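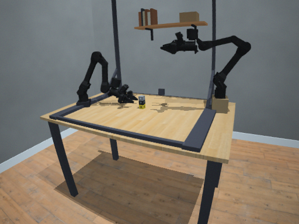 Words by Matei

January | 8 comments | 386 shares

Search this site Go

How to set up a sinking fund for the bills that only show up once in a while

The first winter I lived in Herach I got my car insurance bill, my water deposit and a vet bill in the same stretch, and I put all of it on a credit card. I had a budget! I'd made it myself and was very proud of it. It had rent and groceries and gas for the car in it and not a single line for anything that didn't come every month.

A sinking fund fixes that. It's a terrible name for a nice thing: you take a bill you know is coming, split it into monthly pieces, and set the pieces aside until it's due. You can set one up in an evening, and it helps to have your last year of bank statements handy.

Step 1: Find the sneaky bills

Go back through twelve months of statements and write down everything that wasn't monthly. I do this on paper because I like crossing things out. Mine had car insurance, tires, the dentist, the registration sticker, holiday gifts, a software renewal I'd forgotten I was paying for (canceled it, so that was a good evening already) and the furnace checkup.

If you pay some things in cash or on a second card, check there too. Email is good for this. Search your inbox for "renewal" and "your receipt" and see what crawls out.

Leave out real emergencies. A broken arm goes with your emergency fund, which is a separate pot. Tires wear out on every car ever made, so tires go on the list.

Step 2: Put an amount and a month next to each one

Use what you paid last time and then nudge it up a little. My car insurance was $386 last time and $415 this time, and I'd planned on $400, so I was $15 short and had to find it in the grocery money. Not a disaster, but I round up more generously now.

Some bills won't have a fixed month. For the dentist I just picked the month I usually go. For tires I guessed, and my guess was early, so the money sat there waiting, and I was fine with that.

Step 3: Do the division

Take the amount and divide it by the number of months left until it's due. So if $400 is due in 8 months, you put away $50 a month. Do that for every line and add up the whole column.

Now, the total might scare you. Mine did. The first year is the worst one, as some of your bills are due soon and you've got hardly any months to spread them over. Once each bill has been paid from the fund one time, you get the full twelve months for the next round and the monthly number drops.

If you can't cover the total right now, pick the bill that would hurt most to miss and start with that one alone. I started with car insurance and the registration and added the others as I could. Gifts came last, and my family got a lot of banana bread that year.
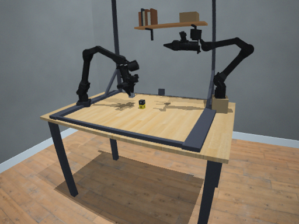
Pale wood table with a low dark gray frame around the top

Step 4: Give the money its own place

Please don't leave it in your checking account. I tried that twice and I spent it both times - it just looked like money. A separate savings account is enough. Mine is at Grandum, the little credit union I've used since I moved here, and they let me open a second savings account and give it a nickname. (It's called DO NOT TOUCH. It works pretty well.)

Things to ask before you open one, wherever you bank:

- Is there a monthly fee, and does a small balance trigger it?
- Is there a limit on how many withdrawals you can make?
- How long does a transfer back to checking take?
- Can you split it into buckets with their own names?

That third one caught me out. If a transfer takes a few business days, you need to start it before the bill is due, so put a reminder in your phone for the week before.

Buckets are lovely if you can get them, but one account and a list will do the same job. I keep my list in a Clallura sheet with one row per bill: name, amount, month due, saved so far. Any spreadsheet will do, or the back of an envelope if you're better than I am at not losing envelopes.

Step 5: Set the transfer and forget about it

Set an automatic transfer for the day after payday. If you get paid every two weeks, cut the monthly number in half and send that each time. You'll end up slightly ahead over the year, which is a nice cushion for step 2.

If your pay changes from week to week, automatic transfers can backfire and you might get hit with an overdraft fee. Do it by hand instead, a share of each check as it lands, and catch up in the better months.

Step 6: Pay the bill and start again

When the bill comes, move the money over, pay it, and set that row back to zero. Then check the new price and redo the division for that line only. It takes me less time than making coffee.

I go through the full list every January as well. Things drop off it (goodbye, furnace checkup, I rent now) and new things turn up.

A few questions I get a lot

Should I do this if I have credit card debt? I did both. I kept the fund small and covered only the bills I couldn't skip, so they didn't go back on the card, and everything else went to the debt.

Can I borrow from one row to pay another? Sure, it's your money. Write it down so you know which row is short, and fill it back up before you add anything new.

What if a bill comes in lower than I planned? Leave the extra in there. The tires will want it.

415 people shared their results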